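Mailing Table Tips for People Who Sell Their Own Books

Quick ones today, I have a box of paperbacks to get out before 4 pm. These are all things I do at home to store, sign, pack and ship my own books. No warehouse. One closet, one table, one tape gun that sticks.

Storing the stock

Keep boxes off the floor. Even in a dry house. I lost 14 copies to a basement corner that never looked wet, the pages just went wavy. A cheap shelf, or two lengths of scrap lumber under the bottom box, fine.

Stand them up or lay them flat, but don't lean them. Leaned books get a twist in the spine and it doesn't come out. If you lay flat, alternate the spines every four or five books so the stack stays level.

Write the title and the count on the side of the box, not the top. You will stack something on the top. Pencil for the count so you can rub it out.

Humidity: those little packets out of shoe boxes are OK for one carton, not a closet. For a closet get the refillable tub kind and check it in March when the heat goes off.

Sun fades red and pink covers first. Mine went orange in one summer by the window. Closet, door shut.

Signing

Sign on the title page, under the printed name. Test the pen on a damaged copy first, same paper. Gel pens smear on coated stock. I use a plain archival felt tip, 0.5, and wait a full minute before closing the book. Slip of scrap paper in there if you are in a hurry, which I allways am.

Ask for the spelling of the name in writing. Every time. Kathryn, Catherine, Cathryn. I have a shelf of wrong ones, they go to the library sale.

Sign in batches, all the books open and fanned in a row. Much quicker than one by one. Put the cap back on between, though. Felt tips dry out.

The table

Clear it. Wipe it, dry it, then start. One sticky ring from a coffee cup and you've got a mark on a white back cover that no eraser will touch. I wipe with a barely damp cloth and a drop of dish soap, then a dry towel, then wait five minutes and find the tape.

White table is better than dark if you have the choice. You can see crumbs, grit, bits of tape. Grit is what scratches matte covers.
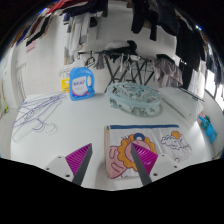
White tabletop, cartoon-print pouch.

Matte covers also pick up fingerprints, esp. black ones. Wash hands, dry them properly, no hand lotion until you're done. A soft dry cloth takes off most prints. Don't use glass cleaner, it leaves a shiny patch.

Price stickers: warm with a hair dryer on low, peel slow from one corner, then roll off the leftover gum with your thumb. On a glossy cover a dab of cooking oil works, wipe it off straight away. Never oil near the page edges!

Packing

Wrap first, then box. Paper around the book like a present, one strip of tape, on the paper only. Tape that touches a cover takes the cover with it.

Corners take the hit. Fold a strip of cereal box cardboard into an L and put one on each corner. Takes twenty seconds.

Shake test. Close the box, shake it by your ear. If it slides, more paper. Crumpled paper holds better than bubble for something as heavy as a book.

Bubble mailers are OK for a thin paperback going a short way. Anything over about 252 pages, I use a box. Hardbacks always a box.

Rain. Put the wrapped book in a plain plastic bag, fold it over, no need to seal it. Packages get left on steps.

Reusing boxes is fine. Cover every old label and every old barcode with a marker or a new label stuck right over. One of mine came home three times.

Labels and lists

I buy the Podeo half-sheet labels, they go through my printer without curling. Print one on plain paper first and hold it up behind a label sheet to the light to see if it lines up. Saves a sheet.

Clear tape over the address is fine, over the barcode makes it shine and some scanners don't like it. Tape the edges only.

Keep the order list on paper as well. Mine's on a clipboard on a nail. Line through it when packed, second line when it's handed over. When the Sendisitz order page went down for an afternoon last fall I still got 21 packages out from the clipboard.

Weigh everything after it's packed. Kitchen scale is good enough for one book, put a bowl on it, zero it, stand the package in the bowl so that you can see the numbers. Write the weight on the list. Next time you sell the same title in the same box you already know it.

Tools worth having

Bone folder, for sharp creases. The back of a butter knife does the same job.
Box cutter with new blades. Dull ones slip. Cut away from you, and shallow, there may be books right under the flap.
Tape gun. Wipe the blade with rubbing alcohol when it starts to snag, let it dry before you load the roll.
Steel ruler with cork on the back.
A roll of brown paper. Mine's Taipe, 68 feet, lasts me most of a season.

Book fair bag, while I'm at it

Pack it the night before. Two pens, small bills, tablecloth, clips for the tablecloth if it's outdoors, flat stands, a trash bag to cover the books if it rains, water with a lid that really closes. Heaviest books at the bottom of a rolling crate, spines down. I fold my sign inside the tablecloth and it comes out without a bend.

Coming home, count the books back into the box before you sit down. You won't do it after.

Next time I'll do fixing a loose page, I've been trying the Riltska glue and have thoughts. Off to the post office.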